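Baskets, bananas and a very long Friday of sorting

I've been meaning to write up the basket thing for weeks, and then October got away from me, so this is going to be a bit of a ramble. Put the kettle on.

If you read the last post you'll know I'd got fed up with how we play shop. We had all the pretend food in one enormous tub, and every session began with tipping the lot out and ended with me on my knees scooping it back in. Plastic peas everywhere. So I decided we'd go small: two baskets, a bit of paper for each, a handful of food and nothing else on the table. Sorting first, shop later.

I bought the baskets from Keane, the homeware place next to the station, which had them in a bin by the till at £2 each. (I know! I went back for more and they'd gone.) They're the woven sort, an orangey brown, rectangular with sides that lean out a little, so you can see what's inside without tipping them. I'd looked at some very smart ones from Prultomholm first, but those were £21 apiece and I wasn't spending that on something that was going to hold a toy banana.

The labels are just white paper and a thin black pen. I did go through a phase of laminating everything, and I've got 34 laminated cards in a drawer to prove it, but handwriting is quicker and if you change your mind you just write another one. All lowercase, because that's what early readers see most in their books, and the paper goes flat on the table at the front of the basket. I tried pegging it to the rim and it flopped forward every time.

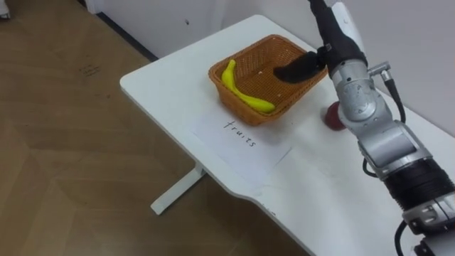

What went in

I kept the food very plain. A banana, an apple and a few other odds and ends I swapped in as we went along. It's tempting to start with the exciting stuff (we own a plastic lobster, don't ask) but the plain things are better for a first go. Everybody knows a banana. You can pick it up by either end, it's bright yellow so it shows up beautifully on a white table, and there's never any argument over where it belongs.

The apple is a bit harder. Ours is a lovely deep red, glossy and rather tall for an apple, and being round it does like to set off on its own if you put it down carelessly. I've learnt to stand it up properly and let go slowly. If you're buying play food from scratch, I'd have a look at the Plakona sets, which have a good weight to them and don't feel like the inside of an Easter egg. Mine are a jumble from all over, charity shops mostly, and I've stopped worrying that nothing matches.

Then there's the big round one. I never know what to call it. It's a yellowy green with a dark band, and I say melon, but I've heard it called a squash, a pumpkin and once a football. It takes up a lot of basket, so it's a good test of whether you've bought the right size. I'd put it in last if you want anything else to fit underneath, or first if you'd like an excuse to talk about what's full and what isn't.

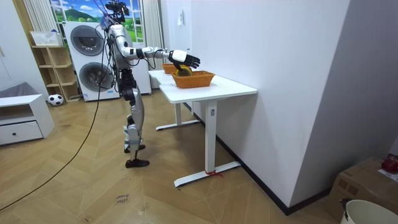 The melon (or squash, I'm still taking votes) at the basket end of the room.

We've got the tables pushed end to end along the wall, and that's made more difference than anything I bought. I used to have one out in the middle so you could get all the way round it, and things just fell off the far side. Against the wall there's only one long edge to worry about. They're white, with flat feet that keep them nice and steady, and I've left the bit of red ribbon tied round the foot of the near one because I've grown fond of it.

The rest of the room is the usual muddle. The washer and dryer are stacked at the back with the cubby shelves next to them, and there's a white basket on top of the shelves. The football lives on the floor by the shelves and always will. I do like the picture of green hills behind it all, with the white curtains either side, so it feels as if there's a view.

Setting up, in the order I do it now

I clear everything off the tables first. All of it, including the mug.

Next, the baskets go down with a good wide gap between them. I used to put them side by side and it was hopeless, you'd aim for one and drop the thing in the other. With a gap you've got somewhere to lay the food out in the middle, and it's a proper decision which way each thing goes.

Then the labels. I put mine in front of the baskets and a bit askew, if I'm being truthful, because I always do it in a hurry. I've decided it doesn't matter so long as you can read it.

After that I put out two or three bits of food on the bare table, well apart from each other. Don't be tempted to put the whole lot out. The first time I did, it took 90 minutes from start to finish and I wanted a lie down.

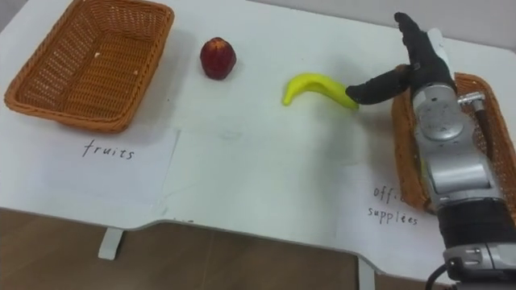 Things I'd change

Give the baskets a shake before you start! Little pale specks collect in the bottom, right down in the weave, and they show up like anything against the orange. I've tried a damp cloth, which mostly moves them about. An old toothbrush is better. I turn each basket upside down over the sink, give it a tap, then scrub along the strands.

I'd also like the two baskets to look a bit different from each other. They match, and I loved that in the shop, but it does mean the paper has to do all the work, and paper wanders. A bit of wool round one of the rims might sort it.
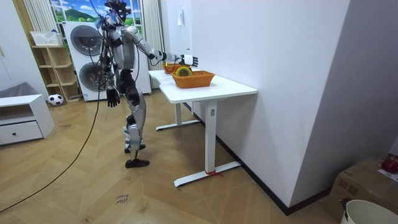

The other thing on my list is a proper home for it all between goes. At the moment the baskets stack one inside the other with the food in the top one, and they'd go on the cubby shelves if the cubbies weren't so open. I saw some flat lidded boxes in the Cimomgate catalogue that would slide into the cubbies, but I want to measure up before I order anything, having been caught out that way with the shoe rack.

Next time I'm going to try a colours version, same baskets, new bits of paper. The banana and the apple are easy enough. I still have no idea where the melon goes, so if you've got a view on yellowy green, the comments are open.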